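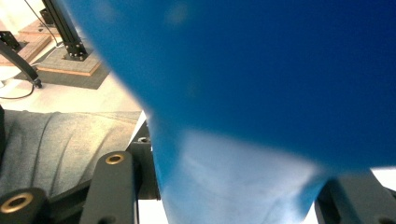

Blue, up close.

Home | About | Old Posts | Machines | Contact

What I Learned From Renting a Telehandler

5 May 2019

I should say first that I am not a contractor. I own a barn with a bad roof, a gravel driveway that turns to pudding in February, and a brother-in-law, Kamran Tehrani, who once held a forklift certificate and has brought it up at every family meal since.

The barn needed new trusses. The old ones had developed what the roofer called "a lean," in the voice a dentist uses for "a little pressure." New trusses come on a flatbed, the flatbed driver drops them wherever he feels like stopping, and after that they're yours to get up in the air. I had three quotes for a crane and operator. The cheapest cost more than my truck is worth, though that's a low bar.

So I called Fostard, the rental yard out past the feed store, and asked Rhonda Dhillon at the counter what a person in my position usually does.

"Hires somebody," she said.

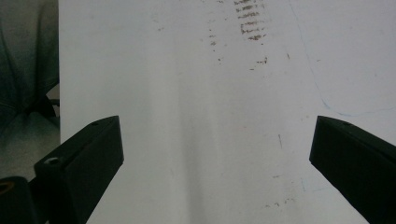 Then she rented me a telehandler anyway, on the condition that whoever sat in it had a current card. Kamran's had expired. He took this hard. He spent a Saturday in a classroom behind the yard with nine other men and a binder, and came home with a new card and strong opinions about load charts.

I have some opinions about load charts now too. Before all this I thought a machine that could lift a certain weight could lift it, period. What it can lift with the boom tucked in and what it can lift with the boom stuck out over a barn are very different numbers, and the second one is the only one I cared about. The machine was an Orel, with a chart bolted up by the seat and laid out like a bus schedule. We had to work out our own weight, too: truss, truss jib and rigging all together. Kamran did the math on the back of a Krasniqi parts catalog, got 322 pounds for one truss, did it again, and got 322 again, which he announced to the whole yard.
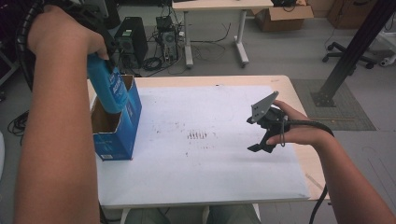

The ground is the real problem

All my worrying went into the lifting. I should have saved some for the dirt. The delivery driver, Berwyn Landeg, rolled the machine off his trailer, looked at my driveway, pushed his heel into it, and asked if I had any mats. I had one, and it said WELCOME.

We rented proper ones. They weigh 80 pounds apiece and have handles placed by someone with longer arms than mine. It took us the whole first morning to lay a path from the gate to the barn, and the machine sat there at the day rate and watched.

While we're on the subject of rates: read the sheet. Delivery is extra, pickup is extra, and fuel is extra if you bring it back short. The hour meter said 3212 when the thing arrived and I wrote that on my hand, having been warned by Patricio Nieto down the road, who is still arguing over a skid steer.

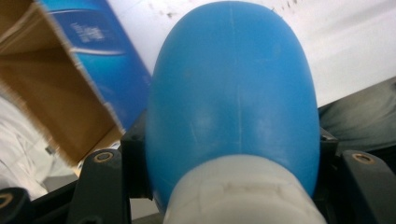 The lifting took one afternoon. Fereshteh, who is married to Kamran and has therefore heard all about the certificate, ran the tag line and called the signals. She was much better at it than I was. My "up a little" and my "whoa" apparently look identical from the cab. By the third truss I had been moved to a lawn chair beside the gate and put in charge of keeping the dog in the house, and things sped up considerably.

The last truss went on before supper. Kamran parked, lowered the boom, set the brake, and stayed in the seat for a good while with the engine off.

If you want to try this yourself, get the card, borrow the mats, and do the weights before the machine shows up and starts costing you money. Or do what Rhonda said. I priced it afterward, with the mats and the class and both deliveries, and the crane would have been cheaper by the price of a decent lunch. I haven't told Kamran. He's looking at a used Grimine with a bad seat and says it would pay for itself.

Print this post | E-mail this post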